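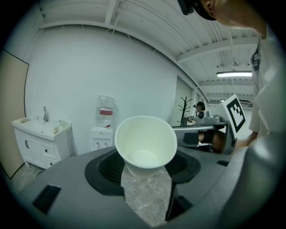
Shazia Rizvi wrote back after the first release to ask why a list of scary movies had so many comedies in it, and whether anyone had checked that the ghosts in them were meant to be frightening. It was a fair question, and a good deal of this README is my long answer to her.

Wetasville Horror Shelf
README for the second release, October

What you're getting

The Horror Shelf is a plain table of 471 low-budget horror movies, mostly the kind that used to fill the bottom row at the video store and now turn up on streaming services at two in the morning. Each row is one movie. I started it as a way to settle arguments with my cousin and it has grown well past that – if you love found footage, haunted houses, or people in rubber masks running through corn, I hope you'll feel at home.

The movies were watched and tagged by Mehwish Talpur, Amanuel Tefera and me. Around 400 of them were seen by at least two of us. The rest had one viewer, and you can tell which they are from the viewers column.

Columns

title – as it appears on screen, even when the box says something else
alt_title – any other name it has gone by (some of these movies have been renamed more often than a stray cat)
year – first public showing, where we could find one
minutes – running time of the copy we watched
style – one main style, picked from a list of 16
found_footage – yes, no or partly
scare – a score from 0 to 7, explained further down
funny – yes if the movie means to be funny, no if it doesn't
viewers – initials of whoever watched it
notes – whatever we felt like saying

About the comedies

Back to Shazia's question. In the first release we had no funny column at all, so a spoof about a haunted car wash sat right beside a very grim movie about a missing hiker, and both were simply marked "ghost." She was quite right that this was no help to anyone planning a movie night. We went back through the whole shelf and filled in the new column by hand. Where a movie is only funny by accident we put no and said so in the notes, which was Amanuel's idea and made for some of the best reading in the file.

The scare score

A 0 means you could watch it over breakfast. A 7 means one of us had to stop and turn the lights on. When two viewers disagreed we kept the higher number, so the scores lean a little toward the jumpier person, who is usually me. Please don't treat them as a measure of how good a movie is! Some of my favorites are a 1.

Known problems

Running times are shaky for anything that exists in more than one cut. The "partly" tag under found_footage was used loosely in the early rows and more strictly later on, and I haven't evened that out yet. Movies not in English are badly underrepresented – Ketsara Sitthichai has sent us a long list of Thai titles and we are slowly working through it, with great pleasure.

Notes can contain spoilers. If you're putting this on a public page, drop that column first.

Using it

Take it, sort it, print it out and stick it on the fridge. A mention of the Wetasville Horror Shelf is welcome wherever you use it. Corrections can go to Gordon Melnyk at the address in the contact file, and please include the title and year, as we have three different movies called "The Cellar Door" and I mix them up constantly.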